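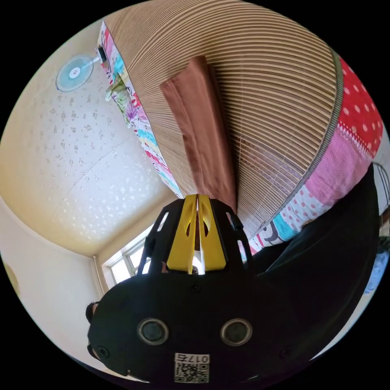
Does anyone still wash curtain fabric before sewing it, or is that a thing my mother made up to keep me busy? I've bought 24 metres of plain brown cotton from Vermeulen for the back rooms. Plain, as there's already a patterned ceiling and a woven bamboo mat to argue with, and I don't want a third opinion. The label says "may relax in use", which could mean anything. I'd like to cut this week.
Posted by Drillport, 12/16/19

Toneck wrote:
Wash it. I didn't, in October, and now own a pair of curtains that would suit a taller person's knees. They went in at 200 cm and came out at a length I haven't had the heart to measure.

Soltutton wrote:
I'll disagree. Curtains aren't trousers. They hang there. Wash 24 metres of cotton in a domestic machine and you get a rope, and then you spend a weekend ironing the rope. Buy it, hem it, dry clean it if the cat gets ambitious.

Toneck wrote:
Dry clean it! With whose money?

Vermeulen_fan52 wrote:
No connection with the shop despite the name, I just like their remnants bin. I've done it both ways. What works for me:

1. Cut the drops first, a good hand too long, and zigzag the raw ends. Two drops to a wash, never more.

2. Cool wash, slow spin, and hang them over the bath while still dripping. The neighbours below may have views.

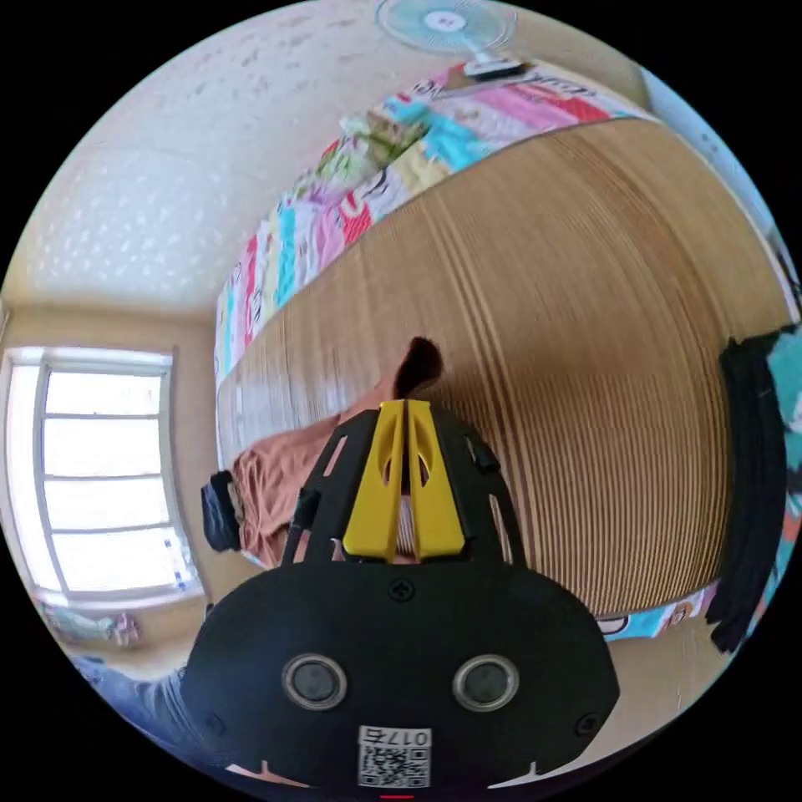 3. Iron lengthwise while damp, then leave them overnight before you measure anything.

4. Hem last, after they've hung for a week. Pins only until then.

Soltutton wrote:
A week of pins. I'm sure the family is delighted.

Drillport wrote:
Thanks all, I think. I've tried a test strip, as half of you were clearly going to suggest it anyway. 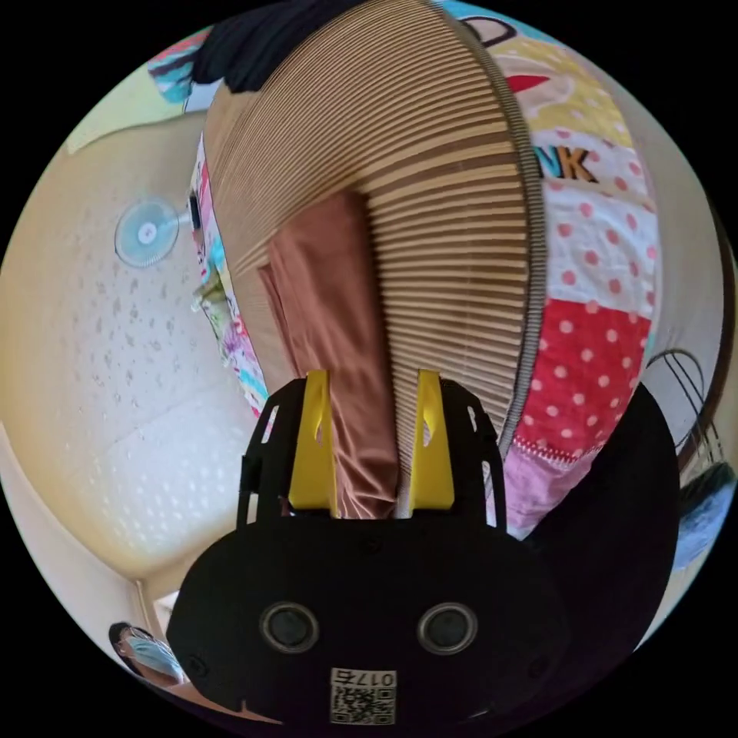 The strip test settles less than I'd hoped. I cut it 500 mm long, washed it cool and got back 488, so Toneck may feel smug. Creasing is the other question: I don't mind soft creases like the ones in that brown fabric, folded into a long loose strip, but a hard line down the middle of a curtain will annoy me every morning until I move house. Do they drop out by themselves, or is that another thing people say?

Toneck wrote:
I do feel smug, thank you.

Soltutton wrote:
12 mm. Make a deeper hem and have your weekend back.

Toon De Smet wrote:
Soft ones drop out in a few days with the window open. Hard ones need steam, from the back, with a cloth over. And 12 mm in 500 is nearly five centimetres on a two-metre drop, so that had better be quite a deep hem.

Soltutton wrote:
I did say deeper.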